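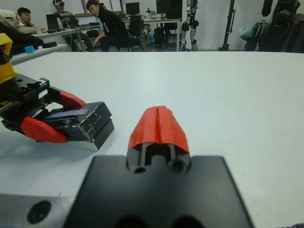
Your questions about our online carer evenings

April 20, 2020
By Keith Kerslake

I've had a lot of emails since we moved the Treloar carer evenings onto the computer, and plenty of them ask the same things, so I'm putting my replies in one place. I run the Monday group and I look after my brother, who has bipolar disorder, so I'm answering as somebody who sits in these sessions too and doesn't always get them right.

Who are the evenings for?

Anyone who looks after a person with a mental health condition. Parents, partners, grown-up kids, neighbors, the friend who does all the driving. You don't need to live with them and they don't need a diagnosis. We have one member whose son has refused to see a doctor for years, and she's as welcome as anybody.

Can I come if I've never been to one in person?

Yes please! A good half of the faces on my screen are new. You can sit quietly for your first session (or your first five) with your camera off and just listen. I'll say hello by whatever name you've typed in and then leave you alone.

What happens in a session?

We run for 75 minutes. The first part is a short talk on one subject, like sleep, or handling money when someone is unwell, or what to say to a school. Then we chat. Nuwan Selvanayagam does most of the talks. Nuwan was a psychiatric nurse for years before coming over to Treloar, and has a knack for explaining medication without making me feel I'm back in chemistry class. I do the chatting end.

How many people are in the room?

I cap it at 30, and we usually split into smaller groups after the talk. If you hate breakout groups (I do a bit, to be fair) stay in the main room with me.

Do I have to pay?

No. The evenings are free and so is the handbook. We used to ask for a few dollars toward coffee and the hall at Anddale, but you're making your own coffee now.

How do I get the handbook?

Email me your mailing address and I'll send one out. We printed 300 in the winter and they've been going faster than I expected, so please ask for one per household. There's also a version you can read on your phone. The chapter on crisis plans is the one people tell me they go back to, and the blank plan at the back can be photocopied as often as you want.

My husband is in the house all day now. How can I talk freely?

This is the one I get most. Some people sit in the car. One of our regulars walks around the block with her earbuds in and types when she'd like to say something. You can use the chat box for the entire session and never open your mouth. If none of that works, write to me and we'll set up a phone call at a time when you've got the place to yourself.

Is anything recorded?

The talk is, so that people on shifts can catch up. I stop the recording before the conversation starts and I say out loud that I've stopped it. What people share stays in the group.

What's the difference between this and Flosa?

Flosa is our group for carers under 18, and it has its own leaders and its own night. If you have a teenager who helps out with a parent or a sibling, send them that way. They seem to have a lot more fun than we do.

Can you help me get my sister an appointment?

Not directly, I'm sorry. We're not a clinic and we can't refer anyone. What I can do is help you work out who to call and what to write down before you do, and Nuwan is very good on what questions to ask. If you think someone is in danger right now, please call 911 and don't wait for our next session.

Will you go back to meeting in person?

I hope so. We have the Anddale hall penciled in for July, but I wouldn't cancel a vacation over it. Whatever happens, I'd like to keep one evening a month online for the folks who live a long way out and could never make the drive.

I can't get the link to work. Help!

Try opening it in a different browser first. If you're still stuck, text me before we start, as I can't see my phone once I'm hosting. The number is on the back of the handbook and at the bottom of your sign-up email.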